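FOR IMMEDIATE RELEASE
October 14, 2020

Clusbridge shared kitchens get a clear-as-you-go table after meals

Masberg Housing, which runs the shared houses on Carkham Road in Clusbridge, is changing how meals get cleared away. Starts in all 6 houses this week. One tray, one rack, one box for rubbish, all on the same table. No more walking stacks of plates down the corridor to the sink room.

Residents asked for it. In May we put a short form under every door, 60 came back, and the washing up was top of nearly every one. Not the cooking, not the noise. Plates left out, chopsticks going missing, wrappers left in bowls. Some quite long answers on the wrappers.

So the idea is simple. Everything you eat with sits on a tray. When you've finished, rubbish goes in the box first. Then dishes go from the tray to the rack, and the rack goes to the sink when it's full. Wipe the tray. Done.

The set was put together by Lanying Yan, who looks after the kitchens for Masberg and has cleared a good many tables herself. She tried it with residents in the first house over the summer and changed it twice. The first version had a lid on the rubbish box. People put the lid down somewhere and then put things on the lid. Lid has gone.

"I wanted it all within arms reach," said Lanying Yan. "If you have to get up to find the bin you don't find the bin. Tray in the middle, rack on one side, box on the other. Left-handed people can swap it round, I don't mind."

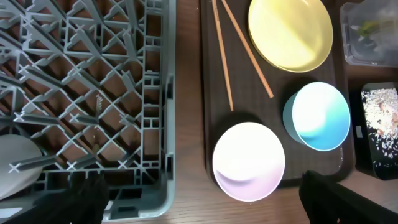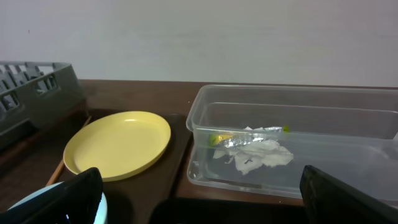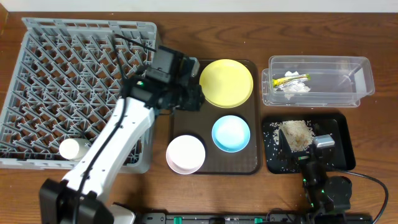
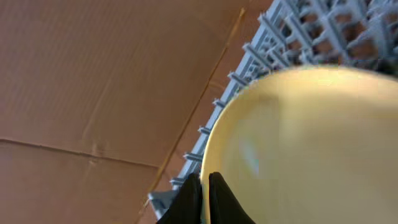
Colour is the other half of it, and it came from the residents too. Masberg used to buy plain white for all the houses and everything ended up looking like everyone elses. The new tableware is pastel, yellow for the big plate, light blue and pale pink for the smaller bowls, and against the dark brown tray you can spot at a glance what is still waiting to be cleared. The grey rack has diamond-shaped openings in the bottom so it drains straight through, and residents are asked to stand plates up against the pegs and not lay them flat. Chopsticks go in last, they slip through otherwise.

Rubbish box is see-through on purpose. Tissue and foil wrappers only please, food scraps go in the caddy by the back door. The box gets emptied every evening by whoever is on the rota, and a full one can be seen from the doorway so there is no excuse.

Spilt rice was the one thing in the trial that kept coming up. It gets in the grain of the tables and under the racks and it blocks the sinks, Masberg had two plumber visits over it last winter. Each table will now have a small black tray with a lip as well, for measuring out dry rice, so the stray grains stay put and can be tipped back in the bag. Please don't use it for anything wet.

Cost of the whole thing is £430 per house, paid from the existing kitchen budget. Rents are not affected. Bilyk, the kitchenware shop on the High Street, supplied the racks and trays and is holding spares at cost price for the next year. If something cracks tell the office and a replacement will be sent over, usually next day.

Old white plates and bowls, 200 pieces, are being washed and boxed and will be offered free to anyone moving out of a Masberg house before the end of the year. What's left goes to the charity shop in Carkham. Residents who want a few to keep should put there name on the list in the hall.

A printed sheet with the clearing order will be up on every kitchen wall. It says:

Rubbish to the box.
Dishes to the rack, biggest at the back.
Chopsticks last.
Rack to the sink when full, not before.
Wipe the tray, leave it on the table.

Masberg will ask residents again in spring how it is going. Comments before then to Lanying Yan at the Carkham Road office or through the letterbox if it's shut. Other landlords who want to come and see a table set up are welcome, ring the office first, mornings best.

About Masberg Housing
Masberg Housing lets rooms in shared houses in Clusbridge and Carkham. Bills and kitchen basics included in the rent. The office is on the ground floor of the first house on Carkham Road, side entrance.

Press contact: Lanying Yan, Masberg Housing, Carkham Road, Clusbridge

ENDS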